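Visit Report: Disassembly Cell at the Zurkton Site, Standcombe

Members of the Plallar technical group toured the Zurkton plant at Standcombe in August. The visit concerned a single robot cell and the routine by which it is kept in working order.
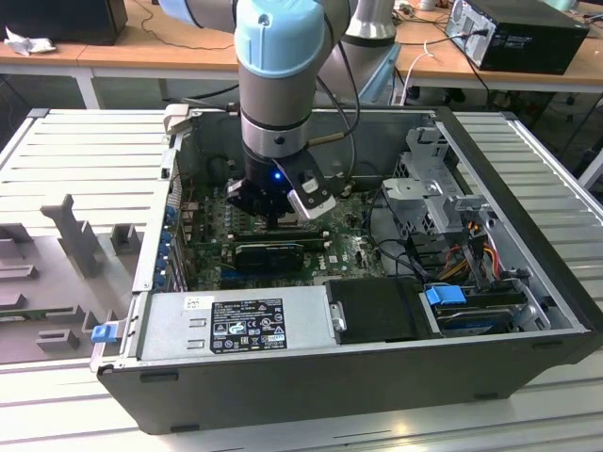
Report prepared by the Plallar Visits Office

The cell works on desktop computers. Each tower is laid on its side on a slotted platform with the side panel off, and the arm reaches in from above with a two-finger gripper. The unit on the platform during the tour had a board marked DELL.

Maintenance follows a log kept by the site. The finger pads are inspected every 8 hours of running and the wrist bolts are checked at 4000 cycles. The counter stood at 2469 on arrival. The last pad change had been entered at 2374 -- earlier than planned, after a pad was found worn on one corner.

Cable routing at the wrist was discussed at some length. Rautiainen, the firm that services the arm, has asked for more slack at the last joint, and the site will send us its revised drawing.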